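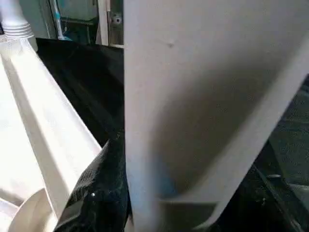

Getting Sticky Labels and Old Glue off Things

Most jar labels come off with warm water and patience. Fill the sink, add a squirt of dish soap, and leave the jars under for an hour. Fill the jars too or they will float. Paper labels slide off in one piece if the glue is the water-soluble kind. If the paper comes away and leaves a gummy layer, more soaking will not help and you need oil.

Oil

Any cooking oil works. Use the cheapest one in the house. Mix 2 tablespoons of oil with 2 tablespoons of baking soda, spread the paste over the glue, and leave it while you do something else. Half an hour is enough for jam jars. Rub with a scrap of old towel, then wash with hot water and plenty of soap. Wash twice if the jar is going to hold food.

Don't use oil on bare wood, unglazed pottery, or cardboard. It soaks in and leaves a dark spot that will outlast the label.

Heat

A hair dryer is the best tool for price stickers on books, picture frames, and painted shelves. Set it to medium, hold it a hand's width away, and keep it moving. Lift a corner with a fingernail and pull back slowly, low and flat against the surface. A quick upward pull tears the paper and you have to start over. Go easy on thin plastic, such as food tubs, which can warp before the glue lets go.

Rubbing alcohol

Alcohol takes off the thin haze that is left when everything else is done. Put it on a cotton pad and hold the pad in place for a minute before wiping. Open a window, and keep it away from the stove and pilot lights. It is fine on glass and stainless steel. On varnished or painted surfaces, and on clear plastic, test a hidden spot first. Shellac will soften right away, and old furniture is often shellac.

Nail polish remover with acetone in it is for glass and glazed china only. It melts many plastics.

Scraping

An old plastic card is good for flat surfaces. So is a wooden spoon handle with the end cut to a slant. On window glass you can use a razor scraper, but wet the glass with soapy water and push in one direction only. Dragging the blade backward is how grit gets caught under it and scratches the pane.

Tape left on too long

Masking tape that has baked onto a window frame turns brittle and comes off in crumbs. Lay a cloth soaked in warm vinegar over it – wrung out so it doesn't drip on the sill – and give it 15 minutes. Then use the plastic card. Duct tape residue on metal responds better to oil.

Carpet and clothes

For a sticker that went through the wash, put the garment in the freezer in a bag until the glue is hard, then pick it off. Dab what is left with alcohol, working from the back of the fabric, and launder it again. Do not put it in the dryer until the mark is gone.

On carpet, use ice cubes in a plastic bag and scrape gently with a spoon. Blot afterward. Rubbing spreads the glue and fuzzes the pile.

Keep one rag for this work and throw it out when it gets tacky.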